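Looking after lacquered and oiled wood floors

Grit does most of the damage to a wood surface. Sweep first, wash second, and keep outdoor footwear off the boards.
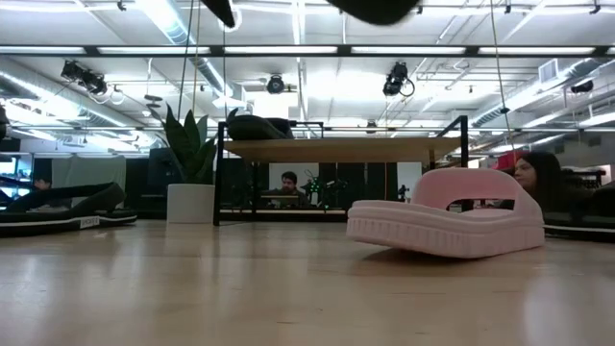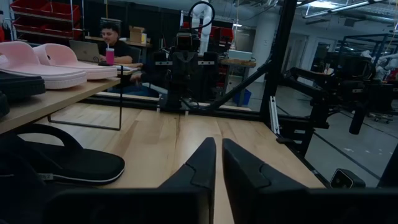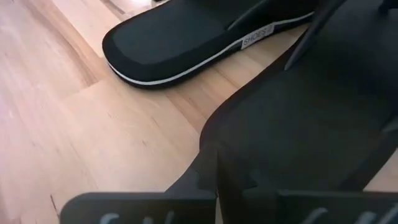

RESTHORPE, April 2021

Identify the finish before buying a cleaner. Put one drop of water on the boards in a corner. A bead that stands for several minutes indicates lacquer. A dark spot indicates oil that is worn or due for renewal. Wipe up the drop in either case.

Lacquer: use a flat mop wrung out until it no longer drips. Add up to 6 ml of neutral soap per litre of lukewarm water. Steam mops lift the film at the joints and should not be used.

Oil: Wen-hsiung Chien, who refinishes floors for Mollel, recommends one thin coat in December, when the heating has dried the boards and the seams are at their widest. Buff off the surplus within 20 minutes. Lay oily rags flat outdoors to dry, as they can ignite in a heap.

Scuffs from rubber soles: rub along the grain with a dry white cloth, then with a cloth barely dampened with white spirit. Test behind a door first. Coloured cloths may leave dye in open grain.

Felt pads: degrease chair and table feet before sticking them on. Replace pads once they feel hard. Fidell sells a sheet (part 346) that can be cut with scissors; the Pronetti pads are thicker but shed fibres.

Next page: filling gaps between boards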